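# Praleck open day, bimanual cell: notes and questions

**jnordin_ctrl** wrote:

I went to the Praleck open day in Valturby in May and spent most of the afternoon at the two-arm tabletop cell in the back hall. I took notes because we are deciding whether to put a second arm on our own bench at work. Posting them in case they are useful, and because I have questions.

The format was a short talk, then continuous demonstration until closing. Visitors could stand at the barrier as long as they wanted. The operator, Ingegerd Bakke, answered questions between runs but not during them.

What was claimed in the talk:

- Policy trained on 600 demonstrations, all teleoperated, all recorded on that cell.
- Object positions varied by hand between demonstrations. No jig, no tape marks.
- No force sensing at the wrist. Grip is position-controlled with a current limit.
- Control loop at 500 Hz at the joint level. The policy runs much slower than that and its output is interpolated.

What I logged: 43 runs of the pick-and-place task. I did not get a clean success figure, because from the barrier I could not always tell whether a stop was the policy giving up or the operator pressing hold. I asked. The answer was that they don't separate the two in public demos.

Questions:

1. Is anyone running wrist cameras only, without a fixed view, and getting usable results?
2. Does 600 demonstrations sound right for a task with this many loose objects?
3. How are people routing wrist camera cables so they don't snag on the other arm?

---

**gulwood_tove** wrote:

On 2: it depends what "a task" means. If it is one object to one place with the rest as clutter, 600 is generous. If the instruction changes from run to run, 600 is thin. Did they change the instruction?

---

**jnordin_ctrl** wrote:

> Did they change the instruction?

Yes, but from a short list. I heard the operator call out the target before each run. I did not hear one that wasn't on the sheet taped to the barrier. A visitor asked for something off the sheet and was told no.

---

**backlash_zero** wrote:

Then it is a scripted demo with a learned policy inside it. I have no problem with that, but it should be described that way. I was at the same open day, in the morning session, and the talk I heard used the word "general" four times. A list on a barrier is not general.

Also, not separating operator holds from policy stops makes any success figure worthless. This is basic bookkeeping. One button, one log field.

---

**T. Brekke** wrote:

I work on a similar cell (not at Praleck) and I think that is too harsh. At an open day the operator holds for reasons that have no bearing on the policy: someone leans over the barrier, a child drops something, the next group arrives. If you logged every one of those as an intervention you would get a number that is also worthless, only in the other direction.

On question 1: we ran wrist-only for a long time. It works until one hand occludes the object the other hand needs. At that point you want the fixed view badly. We went back to one fixed camera plus two at the wrists and I would not remove any of them now.

---

**backlash_zero** wrote:

> a number that is also worthless

Which is why you log a reason code with the hold. "Visitor" is a reason code.

---

**T. Brekke** wrote:

Fine. In the lab we do that. I am saying I would not expect it at a demo with one operator who is also answering questions.

---

**ohovland** wrote:

Cables, question 3. We had two failures from this in one year. In both cases the loop at the wrist had been dressed tight to look neat, and the connector took the load when the last joint went near its limit. Since then the rule is: clamp at the forearm, leave a free loop long enough for the full rotation of the last joint, clamp again at the camera body. Check the loop with the arm at both limits, with power off, moving it by hand. Replace at 3,000 cycles of the last joint whether it looks worn or not.

It looks untidy. It doesn't fail.

---

**jnordin_ctrl** wrote:

Thank you, that is the kind of answer I was after. Is the replacement interval measured or chosen?

---

**ohovland** wrote:

Chosen, from the lower of the two failures with some margin taken off. Two data points. Treat it accordingly. Your cable will be different.

---

**gulwood_tove** wrote:

Back to the clutter. How close together were the objects? "Loose objects on a table" covers everything from a hand's width of clearance down to contact. Finger width matters a lot for the second case.

---

**jnordin_ctrl** wrote:

Closer than I would set them. One photo from the barrier side:

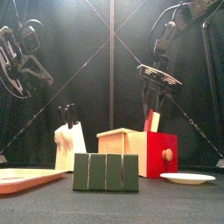
Clearance is the parameter I would want published with any of these results. We measure ours as the gap on each side of the open fingers at the moment of approach, and below a certain value our own grasps fail regardless of how good the vision is. Praleck gave no figure when I asked. The red piece and the cream one stick up side by side behind the box with the red drawer front, so a finger coming straight down has a neighbor to deal with as well as the box. The four green sponge blocks in the row at the front are tighter still, and on our bench I would expect the gripper to push the row before it separated one block from it. That would be my test case if I could choose the target. Sponge forgives position error but it also drags on its neighbors, and a current limit alone tells you very little about what you are holding.

---

**backlash_zero** wrote:

Was any of the sponges on the list?

---

**jnordin_ctrl** wrote:

I wrote down "block" twice. I can't say whether that meant a sponge or something else from the morning set. My notes are poor there.

---

**gulwood_tove** wrote:

OK, with that spacing I take back "generous." For the row, I would want demonstrations starting from an end block and from a middle block as separate groups. They are different motions. From the end you can get one finger outside the row. From the middle you have to make the gap first.

The knife block also has some height next to the box. If the left arm has to cross over it, the elbow path matters as much as the grasp.

---

**T. Brekke** wrote:

Agree on separate groups. We train them together but count them separately, and the middle case lags well behind the end case for us.

On the cabling, there is a free loop hanging down on the left arm and a loose arc along the upper part of the right one. Consistent with what ohovland describes. I would want to see where they are clamped before copying it.

---

**ingvild_w** wrote:

I was there as well and asked about a different thing, which may help with the original decision about a second arm. I asked how much of the 600 needed both arms at once, meaning one holding and one acting. The answer was "a minority." For the rest, one arm worked and the other stayed clear.

If your bench tasks look like that, a second arm mostly buys you reach. It costs you collision checking, a second set of calibration, and a teleoperation rig that takes both of the operator's hands. We bought one. I would do it again for drawer tasks, where one hand pulls and the other picks. I would not do it for sorting.

---

**backlash_zero** wrote:

Agree with all of this. A second arm is also a second thing to be down for service.

---

**jnordin_ctrl** wrote:

Our tasks are mostly sorting, with one fixture that has to be held open. I had been treating the fixture as the argument for the second arm. A spring clamp would also hold it open.

---

**ingvild_w** wrote:

Try the clamp first. If you still want the arm after that, message me and I will send you our mounting drawing. The bench has to be stiffer than you think or the second arm shakes the first one's camera.

---

**jnordin_ctrl** wrote:

Will do. I have also written to Praleck to ask for the clearance figure and the end/middle split, if they have one. I'll post the reply here if they allow it.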